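Build 3439

The rejection notice for Gredmont arrived at 6:12 in the morning and listed one clause. Widad Geagea read it on her phone, then on the laptop, where the clause number was a link. The link opened a page that said apps must not download executable code that changes their features after review.

Gredmont did not download code. It was a file sync client. It found other copies of itself on the local network, compared lists of hashes, and moved the blocks that differed. The whole transfer engine was a library called Prurnonum, which she had written over two winters and compiled in statically. There was no interpreter in it.

She typed this into the appeal form. The form allowed 793 characters. She had used 546 when she stopped to check the claim about the interpreter, and that was when she found the rules file.

The rules file was a table of conditions. If a folder was larger than a set size, use the slow path. If the battery was below a threshold, stop. She had put the table on the server in January so that she could adjust thresholds without shipping a build. Each row had a condition, a comparison, and an action. A row could also point to another row. She had added the pointer for one customer with a strange network and had then forgotten it.

She drew the table on paper with arrows. With a comparison, an action and a jump, it was a small language. It ran poorly and could not do much, but a reviewer who wanted to call it code would be within the meaning of the word.

She deleted the 546 characters.

The alternative was Vurnetti. Vurnetti was a package repository for unlocked phones, and it accepted anything that installed cleanly and did not brick the device. Gredmont had been in it for a year under an older version number. The users there filed good bug reports, with logs attached and the timestamps left in. They also ran the client on operating system versions that she could not reproduce, with the memory limits patched out, and a third of the crashes they reported could not happen on an unmodified phone.

The store build was for everyone else. The school district that wanted it could not unlock its phones. Neither could the print shop, or the man who wrote every week to ask for a date and signed each message with his full mailing address.

She opened a second window and began taking out the server table. The thresholds went back into a header file as constants. The fetch call came out, then the cache, then the signature check on the cache, which she had been proud of. The tests for the signature check failed because there was nothing left to sign. She removed those too. The binary shrank by a small amount.

By noon she had a build that compiled and a sync that stalled. Two phones on the desk found each other, exchanged lists, and stopped at the first block. She added a log line before the request and another after it. Both printed. She added one inside the write handler. It did not print.

The write handler waited on a flag. The flag was set by the rules loader when it finished loading. There was no rules loader.

She looked at this for some time and then set the flag at startup, with a comment giving the reason and the ticket number.
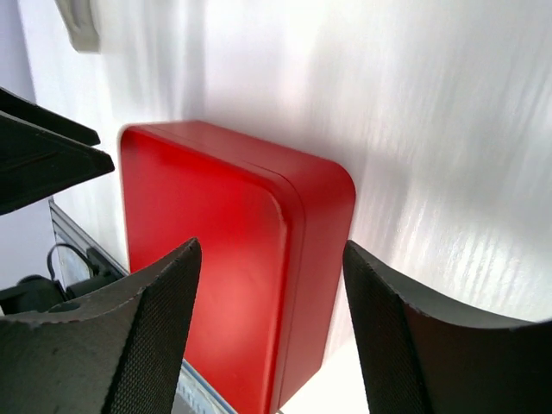 Atallah wrote in the channel that setting it at startup was wrong, and that the handler should not be waiting on anything. The flag had been a workaround from the beginning. If it stayed, the next person to read the file would assume that it guarded something and would build on it.

She answered that the next person to read the file was her.

"Then she will assume it," Atallah wrote.

She took the flag out. It had eleven readers in the source. Nine of them only checked it before logging. One was the write handler. The last was in the background task, where it decided whether the client could resume a transfer after the phone had been asleep, and there the wait had been hiding a real fault. On wake, the client reopened its socket before the network interface was up. With the flag in place the delay had always been long enough. Without it, the first request went nowhere and the retry timer was set to ten minutes.

That explained the man with the mailing address. His messages said that the test build worked all day and then took ten minutes to notice it was morning. She had closed his report twice as not reproducible.

She made the background task wait for the interface to report a route. She put both phones to sleep, left them face down while she ate, and woke them. The transfer resumed in under a second on one and just over a second on the other. She did it again with the access point restarted in between. It took longer, but the client came back without the timer.

The build number incremented itself to 3439. She uploaded it and went back to the appeal form, which had timed out and logged her out. A notice said that a developer who submitted a corrected build did not need to appeal, and that an open appeal would delay the review of the build.

In the notes field she wrote that the remote configuration table had been removed and that all transfer thresholds were now fixed at compile time. She read it through, took out the word "now," and submitted it. The status changed to Waiting.

Then she opened the closed report, changed its state, and started a reply to the man. She asked whether he could install one more test build. She did not promise a date.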